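Mulport F2 Parallel Gripper, soft finger version

Home > Grippers > Electric > Small parts

Order no. 972-F2
Status: in stock, sent from our Fotness warehouse

The Mulport F2 is a small electric gripper with two fingers for light arms. It is made for people who must pick thin, light and soft objects from a flat table, and who do not want to build a vacuum line for this. The fingers have silicone tips which can be changed by hand, without tools.

We sell the F2 since May of last year. Before we put a gripper in our shop we try it on our own desk against the model it should replace, in this case the older Sarıgül G6. Both were mounted on the same arm, with the same controller and the same speed settings. The tests were made by Cyprian Marciniak, who also answers the technical questions for this product.

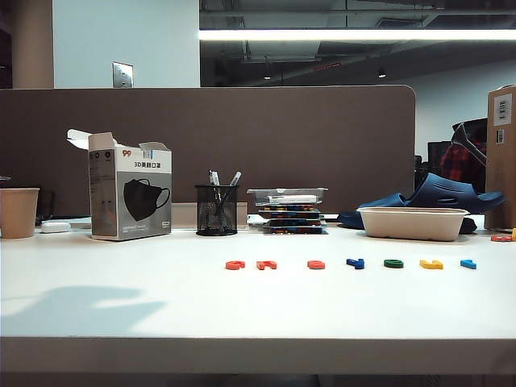 Foam pieces are a difficult object for a parallel gripper. They are low, they weigh almost nothing, and when the fingers close too hard the foam bends and jumps out. For this test we use foam letters, laid flat in a row on a white desk with free space between them, so the fingers can come down on both sides of each piece. The green ring-shaped one asks for a decision: you can grip it over the outside, or put one finger in the hole. With the F2 we recommend the outside grip at the lowest force step. The G6 has no force steps, only open and closed, and it pressed the foam visibly out of shape.

We repeated the picking until each gripper had made 2000 cycles. The F2 tips showed light wear at the front edge and we did not need to change them. On the G6 we changed the tips once.

What we liked less: the cable leaves the F2 at the side, and on a short arm it can touch the wrist when the last joint turns far. Please plan a cable clip. The plug is also a little large.

Technical data
Fingers: 2, parallel movement
Force steps: 6
Tips: silicone, changeable
Cable exit: side
Control: digital input or serial line

In the box
Gripper, one pair of tips mounted, one spare pair, cable, four screws, printed manual in English

Fits with
Mollevstead light arm, with adapter plate (order separately). For other arms please send us the drawing of your flange, and we will check if we have a plate for it.

Delivery time for the adapter plate is roughly 2 weeks.

Page last changed: Thursday, March 7, 2019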